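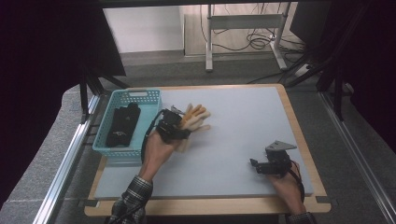
Bench 4, one hand unit worn and one held, teal basket at the left of the board.

Walldale Open Day: Robot Bench Safety Checklist, with comments
Area covered: demonstration benches and the visitor side of the hall
Checked: March, before doors and again at the midday changeover
Key: OK / OK with comment / Put right on the day / To follow up

A word before the list. I have kept to the same order as last year's sheet so the two can be laid side by side, but I have let myself go on a bit in the comments, as several of you kindly said the short version left you guessing. Thank you all for being so patient with me and my clipboard, particularly at the changeover when everyone wanted their lunch.

1. Ways in and out

1.1 Both doors open fully and stay clear. OK
1.2 Main walkway clear for a wheelchair and a pushchair to pass. Put right on the day
Comment: The Storkberg display stand had crept forward into the walkway by the time I came round. The team moved it back straight away and were very cheerful about it, and I put tape down so we can all see where it should live.
1.3 Number of visitors in the hall held to 100. OK
Comment: The clicker at the door worked nicely. We let in 861 people over the whole day and I never once felt squashed, which I certainly couldn't have said last year!

2. Bench and frame

2.1 Table steady, doesn't rock when leaned on. OK
2.2 Metal rails at the sides of the table tight, with no sharp ends. OK with comment
Comment: All tight. One end cap on Bench 2 comes off rather easily in the hand, and small children do like pulling at things, so could we please find a better fitting one before the next visit.
2.3 Work board lies flat on the table. OK
2.4 Only the things needed for the task on the board. OK with comment
Comment: Bench 4 was a pleasure, just the basket with the black cloth item folded inside it. Bench 1 had somebody's tea on it at the early check. I do understand (I am a great tea drinker myself), but please use the shelf by the sink.

3. Hand-worn and hand-held units

3.1 Strap on the worn unit snug, wearer can take it off without help. OK
Comment: I asked each demonstrator to show me, and every one of them had it off in a few seconds. Lovely.
3.2 Fingers of the worn unit move freely and nothing is caught between them. OK
3.3 Metal plate on the hand-held gripper checked for burrs. Put right on the day
Comment: One corner of the spare gripper's plate felt rough under my thumb. Mägi sent over a small file and it was smoothed before doors. The spare wasn't used until I had been back to feel it again.
3.4 Sleeves clear of servos and brackets. OK with comment
Comment: Cuffs buttoned or rolled, please, for everyone who wears a unit. I know the hall is chilly first thing, and I would much rather you wore a warm vest underneath than a big loose jumper on top.
3.5 Visitors keep their hands off the board while a unit is moving. OK
Comment: The demonstrators at Bench 4 were especially good at this. They stopped, rested both hands, answered the question, and only then carried on, and the school party from Ustgate copied them beautifully when it was their turn to be the "robot" with the cardboard hands.

4. Cables and power

4.1 Unit cables have enough slack for the whole reach of the arm. OK
4.2 Cables don't cross the front of the bench where visitors stand. OK
4.3 Floor cables behind the bench tidy. To follow up
Comment: My one real grumble, and I make it fondly. There is a tangle of black cable on the carpet by the white stand at Bench 4. Visitors can't get round there but our own people can and do. Please could it be tied up and kept close to the stand legs.
4.4 Power strips sound, not overloaded, off the walking line. OK with comment
Comment: The strips themselves are sound. I should like to see them fixed to something instead of lying on the floor, and I have put a pack of 64 cable clips in the blue cupboard for this and for item 4.3. Do help yourselves.

5. People and first aid

5.1 Everyone on a bench has had the morning talk. OK
5.2 First aid box full and in its place by the door. Put right on the day
Comment: Low on plasters, topped up from the office.
5.3 Incidents recorded. None

To follow up before the next visit: 2.2 end cap, 4.3 floor cables, 4.4 fixing of power strips. I will come round for a second look once the clips are up, and there will be biscuits.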